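Plavavetti Bin Set – data card

Version notes and usage for the lidded-bin portion of the Plavavetti teleoperation recordings. The set covers one tabletop task, recorded under remote control on a two-armed robot with anthropomorphic hands. Each episode has a head view, joint positions for both arms and hands, and the operator's commands.

Contents

The release holds 535 episodes, each up to 2,000 steps long. Episodes are split by recording session, so no session appears in both train and test. There are 13 sessions in total; 9 are used for training and the rest are held out.

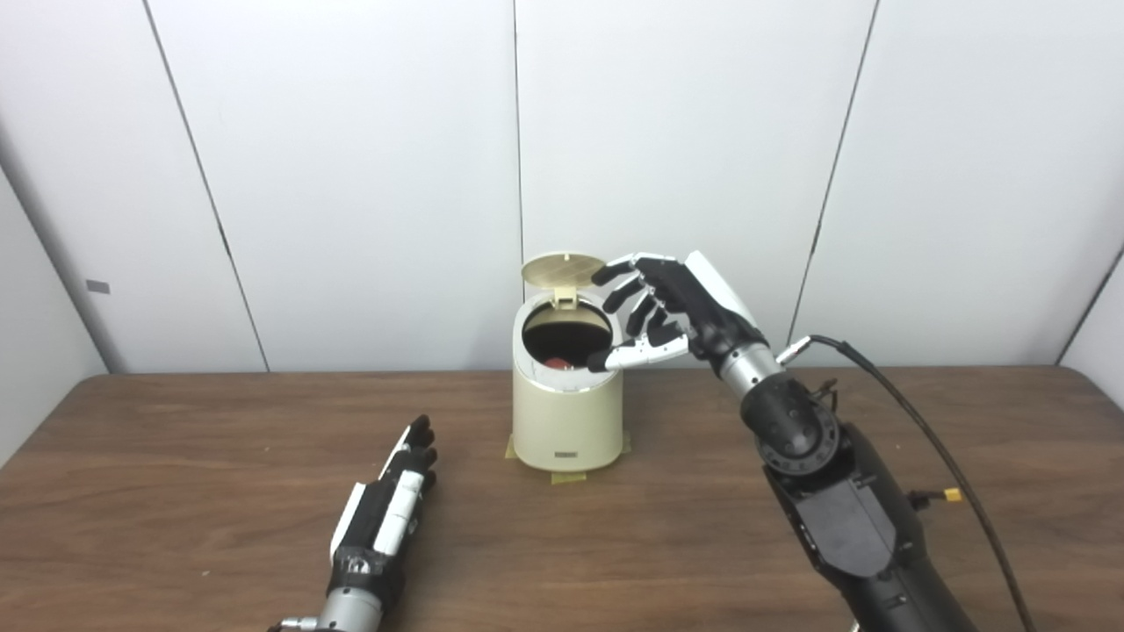

Grarnside Manipulation Group, Teleoperation Team

The bin is a small cylindrical can with a hinged round lid, taped to the tabletop at its base. The right hand works at the rim and lid. The left hand can rest on the table, but its joints are still logged, and loaders should expect long stretches of near-constant values on that side.

File layout

Each episode is a folder with three items: head (video), state (arm and hand joints) and command (operator targets). Timestamps are in seconds from the start of the episode. State and command share a clock. Video has its own, and the offset is stored in the episode header – apply it before pairing steps with images.

Labels

Every episode carries a text instruction and a result field, set by the operator at the end of the run. Values are success, fail and abort. Aborted runs are kept but skipped by the default loader. Set include_aborts to true to read them.

Known issues

Finger commands saturate before the joints reach their limits. Clip on state, not on command. Early sessions recorded at Brasgate use the old thumb joint order; the Guerreiro converter fixes this on load.

Contact

Madalena Meireles maintains the set. Send the session number and episode folder name with any report.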